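Chapter 6
Wood Moves: Glue, Grain and Why Panels Go Wrong

Start with a plank. Any plank. Leave it in a damp shed, then bring it indoors in March with the heating on. It shrinks. Across the grain, mostly, hardly at all along it. That one fact runs through this whole chapter so write it down somewhere.

Old carpenters knew this without a meter. Doors were made with a loose panel sitting in a groove, free to swell. Tabletops were held down with buttons, not glue. Drawer bottoms got a gap at the back. All of it the same trick – let the wood move and it leaves you alone. Fix it hard on both sides and it splits, usually at night, with a bang.

What is going on inside? Water sits in two places. Free water in the hollow of the cell, bound water in the cell walls. The free water goes first and nothing much changes. Then the walls begin to dry, and thats when the board gets narrower. Flat-sawn boards move more than quarter-sawn ones. They cup too. Look at the end grain, the rings try to straighten out.

Irén Virág kept a notebook on this at the Juhász workshop. 340 boards, weighed and measured on arrival, then again after 2 months on the rack. We use her tables in section 6.2. Messy handwriting, good numbers.

So why glue strips together at all? A wide single board is expensive and it cups. Rip it into narrow strips, turn some of them over, glue them edge to edge, and each strip pulls its own small way. The panel stays flatter. Not perfectly flat. It still gets wider and narrower with the seasons, glue does not stop that, and students forget this every year.

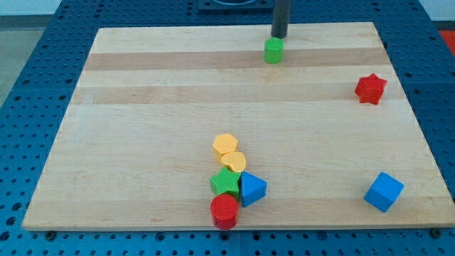
Department of Wood and Materials, Sustunden Technical School

Color is a seperate matter. Strips can come out pale or tan in the same panel, and a darker band says little by itself about strength. Check the grain direction first, then knots, then the glue lines.

Before you go on: find a solid wood table at home. Look underneath. How is the top held on? Sketch it, you will need the sketch for 6.1.

Comments (2)

Győző Magyar
Is the answer key for 6.2 up yet? Can't find it

Bláthnaid Ní Chonaill
Checked our kitchen table. Screwed tight all the way round and yes there's a crack.

Shared 512 times

Related
Chapter 5: Reading End Grain
Chapter 7: Glues, Old and New
Workshop notes by Csaba Jakab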